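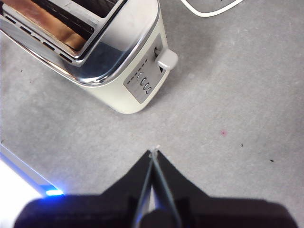 Edanitz abre em outubro a sua primeira casa de torradas, e eu conto como foi

Para divulgação imediata

Olá a todos! Sou a Chiyo Yokoyama, fundadora da Edanitz, e desta vez pedi para ser eu a escrever o comunicado, porque os textos que mandávamos antes pareciam escritos por um notário e a notícia merece melhor: em outubro abrimos portas ao público, com pequenos-almoços servidos das sete e meia ao meio-dia. E o centro da coisa toda é a torrada. Sim, a torrada!

A Edanitz começou como padaria de encomendas, daquelas em que o cliente toca à campainha, leva o saco e vai à vida dele. Durante os meses de preparação torrámos 1.084 fatias (a Fumiko Miyazaki apontou-as todas num caderno de capa verde, que já tem manteiga em quase todas as páginas) e provámos 13 pães diferentes até chegarmos à carta final. Ficaram o trigo de fermentação lenta, o centeio com sementes, a broa de milho e um pão de leite que eu queria tirar e que a equipa inteira me obrigou a deixar. Ainda bem, devo dizer.

As torradeiras vão estar nas mesas, ao alcance de quem come. Escolhemos modelos domésticos, em creme e cromado, com duas ranhuras compridas onde cabe uma fatia a sério, cortada à mão. Cada pessoa torra como gosta: há quem queira o pão só morno e há quem o queira quase castanho (eu sou do segundo grupo e não peço desculpa). O pão vem à mesa num cesto, já fatiado, com manteiga dos Açores, compota de marmelo e um queijo fresco que muda conforme a semana.

"Passei anos a comer torradas frias em hotéis", diz Kári Hedegaard, que desenhou a sala connosco. "Quis mesas com espaço para a torradeira, o bule e os cotovelos." E há espaço, garanto, até para quem lê o jornal aberto.

As louças são da Hervieu, em grés claro, e o café é torrado pela Otov, que nos preparou um lote mais suave para acompanhar o centeio. A Chie Chiba fica à frente do serviço da manhã e também é com ela que se marcam mesas grandes, aniversários e aqueles pequenos-almoços de trabalho que acabam à hora do almoço.

O menu base inclui dois pães à escolha, duas coberturas e uma bebida quente. Quem quiser só uma torrada e um galão pode sentar-se ao balcão sem marcação. As crianças são muito bem-vindas, e para elas torramos nós.

Os jornalistas que queiram visitar a sala antes da abertura podem combinar connosco uma manhã, de preferência cedo, quando o pão acaba de sair do forno. Venham sem tomar o pequeno-almoço!

Contacto para a imprensa: Anitha Poduval, comunicação da Edanitz. Imagens e carta completa disponíveis a pedido.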